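In Praise of a Path That Goes Nowhere Much

Every June, when the grass on the open side starts to turn and the trees on the other side have closed in for the summer, somebody in Zandcombe writes to the paper to ask why we don't do something with the long path. This year's letter came from Satish Malhotra, who is a neighbor of mine and a decent man, and who lent me a ladder for most of last winter without once asking for it back. He would like benches, a few flower beds, an exercise station or two, and a row of little signs telling you how far you've walked. He has collected 100 signatures, and mine isn't one of them, and I thought I owed him (and the ladder) a proper explanation.

I should say first that I walk the path nearly every day, usually a little after seven in the morning and often again before supper, and that I have been doing so since the bakery run I worked for Garg came to an end and I found myself with mornings. I didn't take to it right away. A flat strip of asphalt with trees down the left as you set out and grass down the right doesn't exactly call to a person from the kitchen window. For the first few weeks I went because my knees had been told to go. I looked at my watch a lot.

What changed my mind was, I think, the straightness of it. Stand near the beginning and the whole long stretch lies open in front of you, getting thinner and thinner until it goes into a smudge of trees at the far end, and for a while you walk and the smudge doesn't get any bigger at all. You can't hurry it. I found this maddening and then, sometime in that first summer, I found that I had stopped minding, and that I was thinking all the way through a thought for the first time in years, from one end to the other, with no traffic light to break it in half.
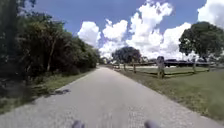
The case for leaving the edges alone

Satish's letter calls the verges "untidy," and I can't argue with the word. There are no curbs. The grass comes right up to the asphalt on both sides, and by this time of year it's part green and part straw, with the weeds standing taller over by the shrubs. If it were my front yard I'd be embarrassed.

But it isn't a front yard, and I don't believe we should treat every piece of ground in town as though company were coming. The rough strip under the trees is where my granddaughter learned what burdock does to a sock. She has picked up snail shells there, and feathers, and once a very small brass key that we carried around for a month trying in locks. I've never known her to find a thing in a flower bed, and she has certainly been told to keep out of several.

There's the matter of money, too. The quote from Dindetti, the landscaping outfit over in Brusorus, came to 1,279 dollars for clearing and edging the left-hand side, and another 2,000 for the beds and the planting. I know those aren't enormous sums as towns go. Still, beds want watering and edging wants doing again, and I can think of a few places in Zandcombe that would be gladder of the attention. The crossing by the school is one. The drinking fountain that has been wrapped in a plastic bag since before the last election is another.

And then there is the fence. One of the suggestions, a little way down the petition where you might miss it, is to take out the old split-rail and put in something "cleaner and more uniform." I read that line several times over my coffee. The fence sits back on the grass on the open side, and the timber has weathered to a color that I'd call gray one morning and brown the next. It doesn't keep anybody out of anything that I know of. But it gives that side of the walk a kind of company, and I have leaned on it through two phone calls I didn't want to be having, and I would miss it more than I can reasonably defend.

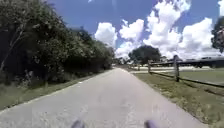
The long stretch, with the trees to the left and the rail fence set back on the verge.

I want to be fair about the surface, because on this point the petition and I aren't so very far apart. It's worn, and there are small cracks in it, and people who push strollers or use a cane have every right to ask that it be looked after. Fill the cracks, by all means. Do it this summer. I'd sign that one tomorrow and carry the clipboard around myself. What I'd ask is that we mend the path we have, and that the mending doesn't become the thin end of a wedge with a fitness station on the other end of it.

As for benches – well, I wavered. I'm not so young that I don't see the use of a bench. If Satish would settle for one, plain, somewhere past the middle where the shade is good in the afternoon, I believe we could shake hands on it. It's the 6 benches in the drawing that worry me, along with the signs. I don't want to be told how far I've walked. Half the pleasure is in having no idea, and in guessing from the state of my feet.

My late husband used to say that he could tell what kind of day I'd had by whether I came home from a walk talking or quiet, and that he didn't much care which so long as I'd gone. I think of that more than I expected to. A good many people on that path in the early morning are, I suspect, out there working something through, and they nod to you and you nod to them and it's all the conversation anybody needs. I'd hate to see us crowd them with improvements.

So there it is, Satish. I'm sorry it took a whole column to say no to your clipboard. Come and walk it with me some morning and make your case as we go. I'll bring the coffee, and I'll bring the ladder back too.
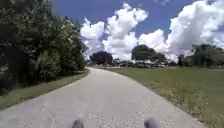 Words by our Zandcombe columnist
Edited for the opinion page by Higinio Robles

A last word, which I'm adding after sending this in, with apologies to Higinio. I went out again this afternoon to be sure I hadn't been talking myself into something. I went slowly and tried to see it as a stranger might, one who'd been promised a park. And I'll grant you that a stranger might be a little let down. There's pale pavement with the sun on it, and the shade packed in deep under the trees, and where the path bends gently to the left you can't quite see what you're heading for. A man went by with a dog and told me it looked like rain by evening. I said I hoped so, for the grass. Then I walked as far as I felt like walking, and turned around, and came home to start the potatoes.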